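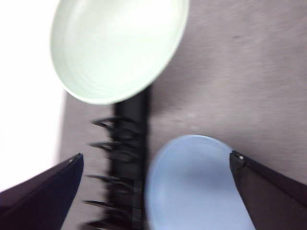 1/ Good evening to everybody who asked how the move went! I promised a proper thread and then disappeared for most of February, so get yourself something warm to drink, because I do go on a bit. We left a big drafty house with a yard and moved into 820 square feet in Jostside, and I have thoughts about nearly all of it.

2/ First, the part I dreaded, which was deciding what to keep. I had read all the advice about holding each object and asking how it makes you feel. I felt tenderly about everything, including a drawer of dried-up pens, so that method was never going to get us out the door on time.

3/ What worked for me was going by shelf. I measured the kitchen cabinets in the new place, marked the same lengths on the old dining table with masking tape, and whatever fit inside the tape came with us. It sounds fussy and it was, but I stopped arguing with myself by the second evening. (The big roasting pan lost. I still think of it fondly.)

4/ Books were harder. I had boxes I hadn't opened since the move before this one, and I made myself go through them sitting on the floor, which is a mistake if you have my knees. I kept the cookbooks with notes in the margins, the poetry, and the mysteries I know I'll reread when I have a cold. The rest went to the library sale, and yes, I bought one back.

5/ Now the kitchen, because that's what most of you wrote to me about. It is a galley, two steps across, with a window over the sink and no dishwasher. I was a little grumpy about the dishwasher for the first week. By the third week I'd gotten into the habit of washing up right after supper with the radio on, and I've come to like it very much. It's the only half hour of the day when I don't look at my phone.

6/ We pared the everyday dishes down to a few plates and bowls in soft colors. With a small set you wash what you used and you're done, and the sink never gets a chance to turn into a mountain range. The good china is at my sister's house, where it will be used at Thanksgiving and complained about the rest of the year. 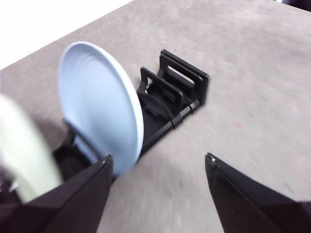
7/ Several of you recommended standing plates up instead of stacking them, and I'm a convert. I can reach for one without lifting four others, and there's far less clattering in the morning when somebody in this household is still asleep and would like to stay that way.

8/ Storage! I bought one big thing, a Nestex shelf unit for the hallway, $169, and it took us a whole afternoon and one short quarrel to put together. It holds the coats, the vacuum, the sewing box, the extra blankets and the dog's entire wardrobe. If you're moving somewhere small, please wait until you've lived there a few weeks before you buy furniture. I nearly ordered a bench that would have blocked the bathroom door.

9/ For the little things I used Skerero, the neighborhood swap page. I gave away curtain rods, flowerpots and a lamp I never liked, and I came home with a folding step stool and a good wool rug. The young couple who took the flowerpots invited us up to see their balcony, so now we know somebody in the building, and I have strong opinions about their tomatoes.

10/ Things I miss: the back porch in the rain. A door I could close on the laundry. Having room to leave a jigsaw puzzle out for days on end (I've been using a big board that slides under the bed, and the dog has opinions about it). I also miss the quiet, some nights. The upstairs neighbor is learning the clarinet and has been on the same song since we got here.

11/ Things I don't miss: the gutters. The furnace. Driving everywhere! Malabanan, the bakery on our corner, opens at 6 in the morning, and I can be there and back with warm rolls before the coffee is ready. In the old house I had to get in the car for a quart of milk, and I'd come home with forty dollars' worth of things that weren't milk.

12/ A few of you asked about cost, and I'm happy to share. The movers, the truck, the boxes and the deep cleaning of the old place came to $4,000 altogether. We could have done it for less if we'd packed the basement ourselves, and at our age I would pay for that part again in a heartbeat. Get 3 quotes, and ask every one of them if stairs are extra. Ours were.

13/ If you're about to do this yourself, start with the closets nobody opens and save the photographs for last. I started with the photographs and lost an entire weekend to my cousin's wedding and a trip to the lake, and then cried over a picture of a car.

14/ I still haven't worked out where the Christmas boxes are going to live. At the moment they're behind the couch with a tablecloth over them, pretending to be a side table. If you have a small place and a clever spot for the ornaments, please tell me in the replies, and send pictures if you've got them. I read every one, usually with a roll in my other hand.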